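Replaying a cloth-folding episode against a new policy

Last updated October 12, 2026

Before you let a new checkpoint drive the grippers, run it against recorded episodes and look at what it would have done. We do this with Winditz, our replay tool. The steps below assume you have it installed and at least one folding episode on disk.

1. Pick the episode

List what you have with "winditz ls --task fold". Start with a short one. I use episode 3224 for most checks, a T-shirt on a plain cloth, recorded at 30 frames per second. Copy it to local disk first. Reading over the network share works, but seeking is slow.

2. Check the timestamps

Run "winditz sync 3224". It compares the head camera clock with the gripper encoders and prints the largest gap. Anything over 16 ms should be fixed before you go on, using the --shift option. A late camera makes a good policy look like it grabs behind the cloth edge.

3. Set the cloth mask

The segmenter has to tell the garment from the table covering. Open the mask view and step to a frame where the shirt is spread out and both hands are off it.
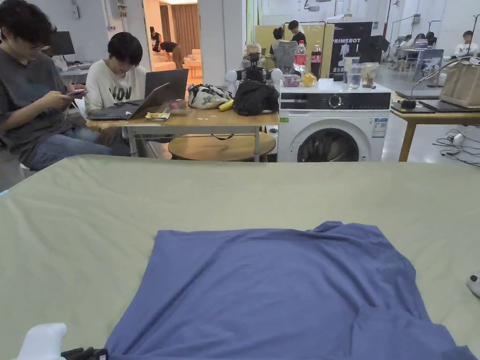
Draw the workspace polygon along the edge of the table and save it. Everything outside gets zeroed before the image reaches the policy, so furniture and people in the background don't end up in the features. If the mask leaks into the table color, raise the hue threshold in small steps. Wrinkles are fine. Holes in the mask are not — the keypoint picker will snap to them.

4. Run the policy open loop

"winditz replay 3224 --policy ketarside-b --horizon 16"

The planned gripper paths are drawn over the recorded ones. Look at the first grasp on each side. If the planned point is off the cloth, go back to step 3 before you blame the checkpoint.

5. Compare chunks

Leave the action chunk overlap at 4 unless you have a reason to change it. Lower values gave us jerky paths at the chunk borders in July. Souad Fawzy added a plot for this, under View, Chunk borders.

6. Save the report

Add --report to the replay command and put the output in the run folder, next to the config. Include the mask file too.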